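Workshop Room Refit: Storage and Lighting
Student project report
Team: Harish Mittal, Omprakash Uniyal

62 shares · 11 comments

1. Background

Our project looked at how a shared workshop room is stored and lit, and what could be improved on a small budget. We worked in the room through January, mostly after 4 p.m., when the benches were free.

Tall white shelving and the coat rack, from different spots in the room: 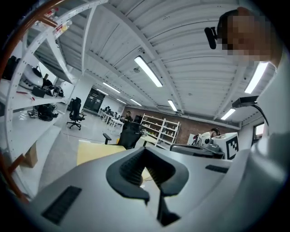
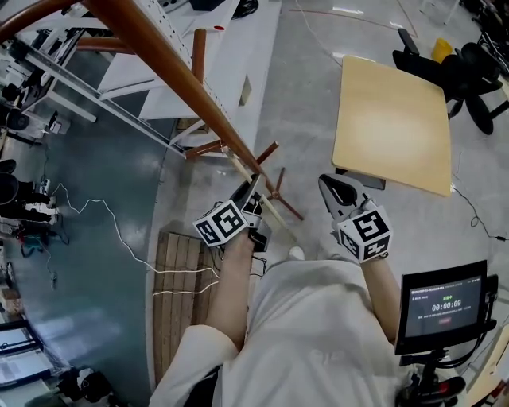
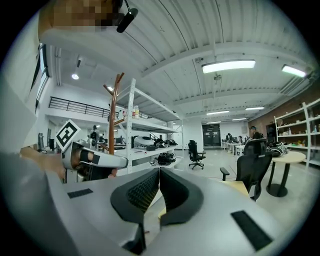
2. What we were asked to do

The department gave us three tasks: decide where the furniture should stand, write a storage plan for the shelves, and check the lighting at bench height. The limit for new purchases was 2,583 kronor. Anything above that needed a separate request, and we did not make one.

3. Storage

Before we started, supplies went wherever there was space. Bottles ended up next to cables, and small tools were hard to find. We sorted everything into four groups: liquids, hand tools, cables and electronics, and spare parts. Each group got its own shelf and a printed label.

Omprakash wanted liquids on the lowest shelf in case of leaks. Harish wanted them high up, away from the electronics people plug in at floor level. We went with a Maltetti tray under the bottles, deep enough to hold a spill, and left the shelf height to the lab supervisor.

4. Furniture

The coat rack was the hardest item to place. By the door it blocked the way for carts, and by the benches the coats got in the way of people working. We tested three positions for a week each and asked users to write comments on a sheet. The spot near the shelving got the fewest complaints.

We compared two small side tables, the Sendirik and the Rallar. The Rallar was easier to move but wobbled when someone wrote on it. We recommended the Sendirik.

5. Lighting

We took light readings at 15 points, all at bench height and with the ceiling lights on. The lowest readings were close to the walls. A clamp lamp at each wall bench would fix most of this. We did not have time to repeat the readings in the morning.

6. Remaining work

The labels for spare parts still need to be printed. Harish has the file. The comment sheets are in the project folder, along with the floor plan and the receipts.

11 comments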